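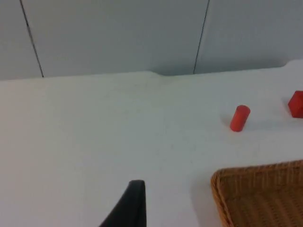
My kitchen is no place for a robot arm, so when Moradi offered me an afternoon with their new Mistar kit I said yes on the condition that I could have it somewhere else. They put me in their demo room in Prakstead, a long drive from home on a wet morning in March, with Saeed Mousavi on hand to stop me breaking anything.

Mistar is a subscription, really. You get a tabletop arm, a two-finger gripper and a wrist camera, and then you pay every month for the clever bit, the software that lets you teach it jobs by showing it. The beginner's job is tidying. You put a few small things on a table, you put a basket near them, and you guide the arm through picking each thing up and dropping it in. Do that enough times and it's supposed to get the idea.

How many is enough? The booklet says 20 goes per object. Saeed said he'd do more if he had the patience, and I rather liked him for that. I did my 20 with the little red cylinder and my shoulder knew all about it by teatime. You hold a sort of handle that steers the arm, and it's lovely and smooth once you relax, but I don't relax easily when somebody else's expensive machine is at the end of it!

The first surprise was how much the gripper matters. It opens nice and wide, which makes you careless, and I kept coming in at a slant and clipping the rim of the basket on the way past. A shallow basket with sloping sides is a good choice for learning on, I think. With anything taller I'd have been there all night.

Balls are the devil. A cube sits there and waits for you, a cylinder more or less does too if you come straight down on it, but a small ball only needs a nudge and it's off. I chased mine the length of the table twice. Saeed showed me how to slow the last bit of the approach in the settings (it's under Motion, then Final Approach, and the default is far too brisk for a beginner) and after that we got along much better.

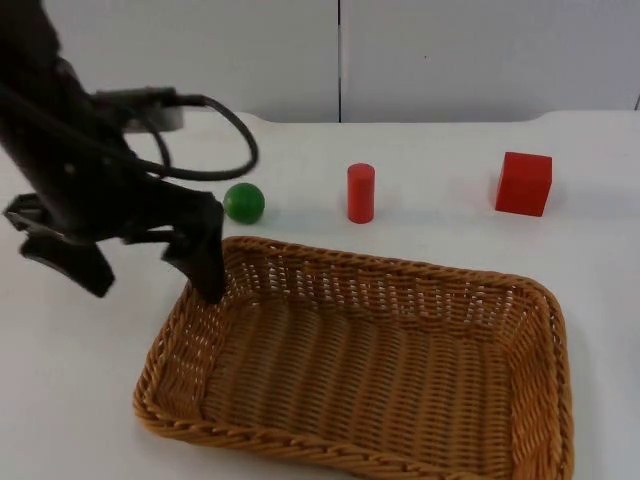 Once I'd done my share of the teaching, we let it have a go by itself. We ran 100 attempts across the afternoon, with me putting everything back in a new spot each time, and it got 62 of them into the basket. Is that good? I asked Cyril Wragg, who runs a small packing business in Badau and has had his Mistar since the trial version. "For one day's teaching, yes," he said. "Mine was hopeless for a week. Then I stopped moving the lamp about."

He's right about light, by the way. When Saeed dimmed one side of the room the arm started hesitating over things it had managed perfectly well before lunch. The setup guide gives lighting a single paragraph, and I'd want a whole page.

Other grumbles? The cable is one. There's a good deal of slack in it, as there has to be for the arm to turn, and I never quite stopped watching it. The app logged me out three times. And the cheapest plan only stores 5 taught jobs, which sounds plenty until you find that "red things only" and "everything" count as two separate ones.

I did enjoy myself, though. There's a moment when the arm goes for the right object from a spot you never showed it, and I'm afraid I clapped - Saeed was very polite about it. If you run a workshop or a school club and you've got a plain table and a free corner, I'd ask for the month's trial and start with something that doesn't roll. At home I'd want a bigger kitchen first, and Moradi say the smaller arm won't be along until next year.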